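About Mellari

Mellari began as a Saturday sewing table at the back of a wool shop, and although we have grown a good deal since then, we still like to think of ourselves as a place where you can turn up with a torn coat and a bit of patience and go home having learned something. We are a small sewing and mending school with 5 teachers, two long workrooms and a kettle that is hardly ever off.

Shota Imai started the school after many years as a trouser cutter at Kinoshita, where he trained under people who could judge a seam allowance by eye. He still teaches the beginners' course himself, every February and again in the autumn, and he still begins with hand stitching — running stitch, backstitch, slip stitch — before anyone goes near a sewing machine. Some people find this a little slow at first, and we do understand, but we have kept to it all the same.

Haruto Kaneko joined us to look after alterations and household linens, and it was he who talked us into opening on weekday evenings. His classes cover hems, zips, worn collars, pillowcases and those fitted sheets that always seem to go at the corners. He also keeps our cloth library, which holds 112 labelled samples you are very welcome to handle, fold, crumple and hold up to the window before you spend any money on fabric of your own.
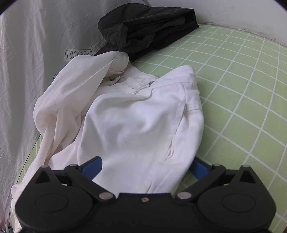
White Trousers and Other Garments, Mellari

White fabric is what most of our newer students practise on, and dark thread shows up beautifully against it, wobbles and all. We ask you to bring your own small scissors if you have a pair you like. Everything else is provided, including pins, chalk and practice cloth, and you may keep whatever you make.

Our workrooms are on the first floor of the Tadier building, up one flight of stairs, with a lift at the side entrance. Do ring the bell twice, as the first ring tends to get lost under the machines.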